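Prata Street Tenants Association
Minutes, February general meeting

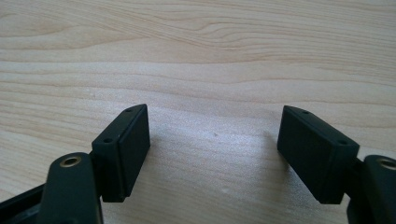
Started 7:08 pm, Oi-ling Tai in the chair. Quorum yes. Minutes by me again, sorry for the spelling, typing as we go.

January minutes: approved with one fix. Item 4 should say north stairwell, not south.

1. Heat
Still the big one. Radiators in the C line go cold around midnight, back on by 5 or so. Management (Skurkach) says boiler was serviced in the fall. Asked for the paperwork, haven't gotten it. Oi-ling has temperature logs from 8 apartments, wants more. If you are in the C or D line please write down the time and the reading, morning and night. Pencil is fine. A text with no time on it doesn't help us.
Q from 3C: can we use the oven to heat the kitchen. No. Please don't.
Q from 5D: space heater tripped the breaker twice, who pays for the electrician. Unclear. Oi-ling to ask the legal clinic.
Motion to send second letter to Skurkach, certified mail this time, two weeks to answer. Passed, no one against, one abstained.

2. Laundry room
Jolum card machines. Loading value still eats money if you pull the card out early. Jolum phone line gives you a ticket number, write it down, refunds have come through for people who had the number. Dryer at the far end runs but no heat. Reported in December, reported again last week.
Price going up in spring per the sign on the door. Sign doesn't say how much. Long back and forth on this, some want a petition, some say pick our battles while the heat thing is open. Tabled to next meeting.
Also please take your lint out.

3. Packages
Lobby shelf overflowing after the holidays. Anything without an apartment number is getting left on the floor by the mailboxes. 2A offered to keep a list taped inside the front door. Try it for a month.
Brief discussion of lockers. Management quoted a company called Zelleleo, monthly fee passed on to tenants. Room not in favor. Nobody had seen the actual contract so no vote.

4. Money
Balance $152 after copies and stamps. Dues paid by 63 households out of 100. Please pay if you can, $5 for the year, slide it under 1B in an envelope WITH YOUR NAME. Two envelopes in there now with no name. If one is yours come by and tell Oi-ling which.
Approved up to $40 for certified mail and a box of door flyers.

5. Courtyard
Bench slat is broken again. Super says he'll do it when the ground thaws, no idea why the ground matters. Planting day moved to April, date next time. Need somebody with a car for soil bags. 4A maybe.
Bikes chained to the gas pipe need to move. Flyer going up, English, Spanish and Chinese. 6B will translate the Spanish, Oi-ling the Chinese.

6. Other
- Hallway light on 4 flickering, reported
- Recycling is now picked up earlier, bags out the night befor
- Lost: gray kids mitten, one. Left on the lobby radiator
- Somebody's smoke alarm has been chirping on 6 for days. Change the battery please!!

To do
Oi-ling: letter, legal clinic, Chinese flyer
6B: Spanish flyer
2A: package list
Me: flyers for the door, type these up, ask Jolum about the price

Next meeting in March, same room, 7 pm. Bring your logs.
Adjourned 8:25.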